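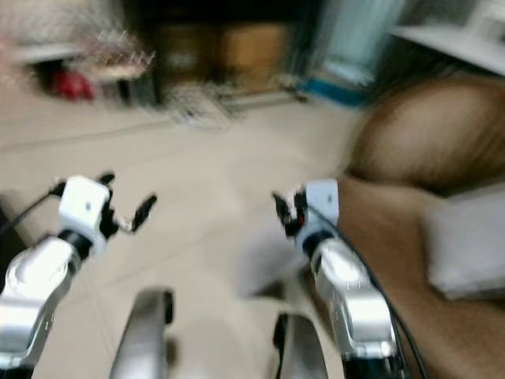 SPEAKER NOTES: WHAT THE OPERATORS DO ALL DAY

Slot is 10 minutes plus questions. Leave the opening slide up while people sit down.

1. Start with the job

Say the job title first: room operator. At Valimberg it used to be called tidying staff, and the pay grade was one step lower. The work was picking things up off floors and sofas in furnished rooms, folding what could be folded, and writing down what was broken. Now two arms do part of the picking up, and a person runs them.

Point out the sofa and the tiled floor. The audience will be expecting a factory line. Most of what our people deal with is cloth, bags and cords, in a room that somebody has sat in.

2. What went away

Bending. Ask for a show of hands on back trouble, then move on quickly. Sick days for backs went down in the first year at the Plustgate site. I don't have a clean figure, so don't give one. If pressed, say the site changed its shift length in March as well and the two can't be pulled apart.

The paper list went away too. Pause here. The older staff liked the list — it was how they handed a room over to the next shift, and the replacement screen took months to get right.

3. What came in

Watching. An operator on a full shift logged 3543 grasps, and has to be ready to stop any one of them. People come off that more tired than they expected, and they find it hard to explain at home why.

Also waiting. When an arm is slow, the person can't go and do something else. We first wrote this down as idle time, which caused bad feeling. It is now logged as attention and paid the same.
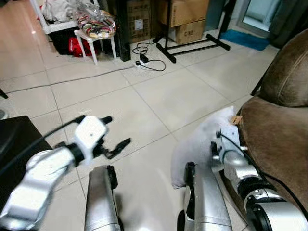 Talk and notes by Vilhjálmur Østergaard
Killesum, December 15, 2018

4. The cloth problem

Go slowly on this slide. The right gripper is up against the armchair with something white and crumpled in it. I ask every new group whether it is cloth or plastic, and they usually split. An operator has to decide that kind of thing many times in a shift, and the answer changes how hard you close and where the thing goes next.

Then the power strip on the tiles, with the black cables looped by it. A cleaner steps over those without thinking. For us it went into training as its own half day, and the training was written by two former tidying staff. Give them credit here. They were paid for the writing at the higher grade — this was argued over.

5. Who stayed

Of the first team at Plustgate, 4 moved to operator work and are still in it. Others took posts in stores or left. Say this plainly and don't rush past it. Vilhjálmur Thoroddsen was shift lead then and will be in the room, so let him answer if anyone asks how the moves were decided.

6. What I would do differently

Bring operators in before the rooms are laid out.
Keep the paper list going for a full quarter next to the screen.
Rotate off the controls every hour. We started at two hours and it was too long.
Put the new pay grade in writing before the first arm arrives.

Questions

Likely one: will the operators be needed in five years? Answer: I don't know. The Baldursdóttir contract assumes one person per room, and that is as far as our planning goes.

If someone asks about cost, the handout has it on the back page. Spare copies are in room 404.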